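Laundry and Bedroom Helper, Part Time
Flemitz Home Services

Flemitz is looking for 2 part-time helpers for family homes in the Smits neighborhood. The work is folding and putting away clothes, making beds and tidying children's rooms. We do not do deep cleaning or windows.

Hours are 20 per week, mornings only. Most homes are within walking distance of our office at 119 Ania Street. The job runs through June and may be extended.

You should be able to fold knitwear, shirts and bedding neatly and climb stairs with a full basket. Some families want clothes left on the bed, others want them in the drawers, so you will need to read the house notes. Toys stay in the room they belong to. Experience is helpful but we will train you. You must be comfortable around pets.
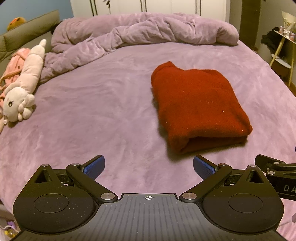
Folded red knit on a bed, stuffed animals left by the headboard.

To apply, send a short letter and one reference to Ainhoa Casado at the office by Dec 11, 2021. Put job number 451 on the envelope. Pieter Goossens will call to set up a visit.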